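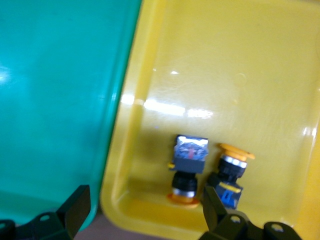
Will the Sowa kit sort mixed small parts from one tray to another without someone standing next to it?
Some of them, once you have done the work in this section, and only the parts you have taught it. The sales sheet says "ready out of the box." Treat that as the time it takes to open the box.

Section 4. Teaching a tray-to-tray job

This section was written by Glenys Haslam at Stondmont for people who bought the Sowa kit through us. It replaces the quick-start card from Dositz. Where the two disagree, follow this one. The card was written for the older finger set and some of its steps no longer match the menus.

Before you start

You need the arm bolted down, the wrist camera plugged in, and the gripper fingers fitted and tightened (Section 3). You also need two trays in different colors. The card says any two containers will do. We have not found that to be so. Shallow trays with rounded walls are easier on the fingertips than square bins, and strong plain colors help the software tell one tray from the other.

Glossy plastic is a problem. Overhead lamps leave bright streaks on the tray floor, and the camera software can take a streak for a shiny part. The product page calls the vision "lighting independent." It is not, so plan for that.

CAUTION: Keep hands out of the trays whenever the status light is green. The gripper has a force limit, but it is set for parts and it will still pinch a finger hard.

4.1 Set the trays

1. Put the pick tray and the place tray side by side within reach of the arm. They may touch. If one rim rides up on the other, press it down flat or leave a gap.
2. Tape the trays to the table, or use the corner stops if you bought them. A tray that creeps a little with each pick will be well off its mark by lunch.
3. Open Bralisero on the laptop and choose New Job, then Two Trays.
4. Jog the arm over each tray in turn and press Mark. Wait for the tone before you move on.
5. Look at the live view. If you see a white band across the tray floor, move the lamp or turn it down, then press Refresh.

Note: Bralisero offers to "auto-correct glare." We left this off for all of our tests. It hides the streak on your screen and does nothing we could measure for the pick.

4.2 Teach the part

Panel push buttons are a fair test part and the one we use in this section. They have a head at one end, a contact block at the other and a threaded body between, so they never look the same twice when they land.

1. Lay a single part in the pick tray, well clear of the walls.
2. Choose Add Part and type a name. Use a name the next person will understand.
3. Lower the open fingers over the threaded body. Do not grip by the contact block. It can come loose, and then you are teaching the arm to pick up half a switch.
4. Press Close, then Save Grip.
5. Turn the part 90 degrees by hand and repeat steps 3 and 4.
6. Turn the part end for end and repeat again.
7. Add a second part beside the first and run Check. Both should get their own outline. If one outline covers the pair, move them apart and teach the gap as shown on the Spacing screen.

Step 6 is missing from the card. Without it our arm kept going for the wrong end.

CAUTION: Never teach with wired or live parts. Loose, unconnected switches only.

4.3 Trial run

1. Set the speed to Slow.
2. Load the pick tray with no more than 4 parts.
3. Press Run and keep one hand near the stop button.
4. After 3 clean passes in a row, raise the speed one notch and start over.

If a part is dropped between the trays, stop the arm before you reach for it. Pause is not the same as Stop. Pause lets the arm finish the move it has already begun.

What to expect

Till Kuhlmann ran this job on our bench and logged 347 picks. Most went fine. The bad ones came mainly from parts lying up against a tray wall, where the fingertip hits the curve before it reaches the part. The brochure has no figure for this — we asked, and were told that results vary by application. So keep your own log and judge by that.

A fix for wall picks has been promised for the June update. Please don't buy the kit on the strength of it. If your parts tend to roll to the sides, use a wider tray or load fewer at a time.

Error messages you will see in this section

E-Grip: The fingers closed on nothing. Check for glare first, then check that the finger screws are tight.
E-Tray: A tray has moved since it was marked. Repeat 4.1, steps 4 and 5.
E-Part: The part does not match any saved grip. Teach the new position as in 4.2. Pressing Ignore skips the part for the rest of the run and does not tell you again.

Revised May 20, 2020. Continue to Section 5, Saving and Copying Jobs.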